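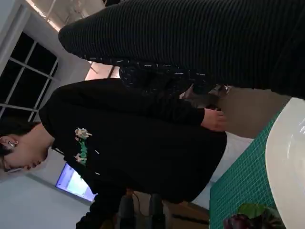
Kurkdale Tennis Club -- Pre-Season Court Inspection

Date of walk-round: April 27, 2023
Courts covered: 1 to 4, practice wall, clubhouse porch
Next full inspection: October

Marks used: OK, FIX (before opening day), WATCH (look again in a month), SHUT (no play until done).

COURTS 1 AND 2 (hard)

1. Surface free of cracks wider than a pencil -- FIX
The crack behind the Court 1 baseline has made it through another winter in fine health. Filler is on order from Leemans. Members who have been blaming it for double faults will need a new excuse by opening day.

2. Standing water after rain -- WATCH
One puddle, northeast corner of Court 2. Same puddle as last year. Squeegee it before play and don't serve into it.

3. Lines readable and not lifting -- OK
Still argued over, but readable.

4. Net height at center, 36 inches -- FIX
Court 1 is good. Court 2 sags, and the center strap has been tied in a granny knot. New strap, please. The buckle exists for a reason.

5. Net post winders turn and lock -- OK
Court 2 handle is stiff. Keep fingers clear when it lets go, which it does all at once.

COURTS 3 AND 4 (clay)

6. Line tapes nailed flat -- FIX
Three nails standing proud on the far service line of Court 4. Hammered down on the spot, but two were loose again by the time we had finished Court 3.

7. Drag brushes and rollers parked outside the fence -- FIX
Roller found on Court 3, right where a lob would take you backward into it.

8. Sprinkler heads below grade -- OK

FENCES, LIGHTS, WALL

9. Fence ties, bottom edge -- SHUT (Court 4 only)
Of the 162 ties checked, 20 were missing or snapped, nearly all of them along the back of Court 4. The wire curls up at ankle height. Court 4 stays locked until this is done.

10. Light poles and switch box -- WATCH
Lamps on Court 1 have run almost 4000 hours. They come on eventually. Stercombe Electric will look at the box cover, currently held shut with grip tape (blue, lightly used).

11. Practice wall -- OK
Paint flaking, wall upright.

PORCH AND FIRST AID

12. First aid kit stocked and in date -- FIX
Plenty of bandages for very small cuts. No ice packs. Somebody has been storing vibration dampeners in the eyewash tray.

13. Umpire chair, Court 1 -- WATCH
The Clarnau chair wobbles on the second rung. Limit is one umpire at a time, and no standing up to make a point.

14. Gate latches open from inside -- OK

Items marked FIX get 30 days. Write the date beside each one when it is finished, and leave this sheet on the porch clipboard, with the pen.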